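Grimel hand-held gripper, reviewed by someone who has to pay for it

Posted by Sandro Messina, Wednesday, November 21, 2018

Filed under: Equipment, Budgets

Our group does cloth. Napkins, towels, pillowcases, the floppy end of household robotics, where everything is cheap except the hardware that picks it up. In March I was handed the job of planning next year's equipment spend, and the first line on the sheet was whether to stay with our two old Ferkstead grippers or move to the Grimel hand-held. We bought one Grimel to find out. I've now had it long enough to be annoyed by it in detail.

The price first, as that's the colour of ink my manager reads. The Grimel is $300 a unit before shipping, and shipping was another $33 in a box that could have held a bar fridge. The Ferkstead is cheaper by a fair bit, until you add the finger pads, which it treats as an accessory in the way some airlines treat luggage. The Grimel comes with pads on and a spare set in a little bag. The bag is better made than the manual.

In the hand it's wide. The black plastic links spread out either side of the fingers, so you need to plan your approach near a wall or a headboard, and I've clipped ours on a bedside table more than once. The plastic has held up. So has the table, mostly.

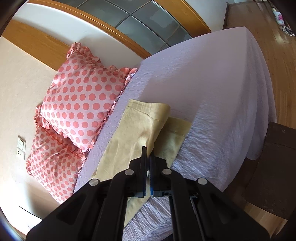 The Grimel on thin fabric: yellow cloth, lilac sheet, fingers closed.

Thin fabric is the reason to buy it. The two fingers close flat, pad to pad, and a single folded cloth on a bed is a fair test, with another soft layer right underneath waiting to be grabbed by mistake. Our Ferkstead loves that mistake. The Grimel makes it less often, provided you come in low and don't rush. Thick towels are less fun. You can feel the fingers wanting to twist, and after a long session so does your wrist.

Now the grumbles. The rail the fingers run on collects lint, and if your work is cloth you will have lint. I clean ours with a dry paintbrush every Friday. The manual suggests a "suitable implement" and leaves you to your conscience. There's no carry case. Replacement pads took 17 days to arrive, during which we used up the spare set and then were very polite to it.

If you're budgeting, here is what I put on our sheet:

Grippers: 6, so each bench gets one and there's one left to fight over
Spare pads: two sets per gripper
Paintbrushes: petty cash
Mounting plate for the Ponari arm: on hold, the quote was rude

I looked at the Shi as well. It's a lovely thing and costs as much as my car, though my car has worse grip.

Would I buy the Grimel again? I've put the order in. Four stars, and I'd have given the half if they'd sold me a case. Ask your supplier about pad stock before you sign anything, and get the answer in writing.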